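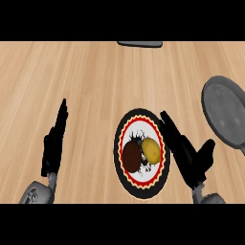
Femi Bassey wrote in August to ask whether the Arnero list could tell him which herbs keep their smell longest in a jar, and yes, it can! That was the question we hoped people would bring to it, so his message has moved to the top of this README.

Arnero Dried Herbs, data card

What it is
Arnero is a table of 200 dried kitchen and tea herbs, one herb per row. Each row has the common name, the Latin name, the part of the plant that was dried (leaf, root, seed, flower or bark), how it was dried, and our notes on smell and taste when the jar was opened. Of the 200, 173 also have a second set of notes, made after the jar had sat closed in a dark cupboard for six months. Those second notes are the fun part. Lemon balm faded far more than we expected, and fennel seed barely changed.

Where the herbs came from
Most were grown in the Kumbridge garden and dried on racks in the shed there (it smells wonderful in late summer). The roots and barks were bought from Pelkonen, already cut, so the drying column for those says "supplier" and nothing more.

Files
herbs.csv is the main table
notes_second.csv has the six-month notes
words.txt lists the smell and taste words we allowed ourselves, 50 of them, with a short meaning for each

Both tables share the column herb_id. Please join on that and leave the common name alone. "Mint" covers a lot of plants!

How the notes were made
Each jar was smelled by 2 people on their own, who then compared words. If they disagreed, both words stayed in, separated by a semicolon. Strength runs from 0 (no smell) to 5 (fills the room).

What it can't tell you
There is no health data in here. We wrote down smell, taste and storage, and a row for licorice root says nothing on whether it is safe for you or your cough. Please ask a doctor or pharmacist about that.

Known problems
The thyme rows have two spellings of the Latin name. Ginger is marked as dried in the shed and should say "supplier".

Changes and fixes
The table is kept in the Verkska folder along with the older drafts. Send corrections with the herb_id and we'll gladly add them, and if you've dried something we don't have yet, we would love to hear how it held up.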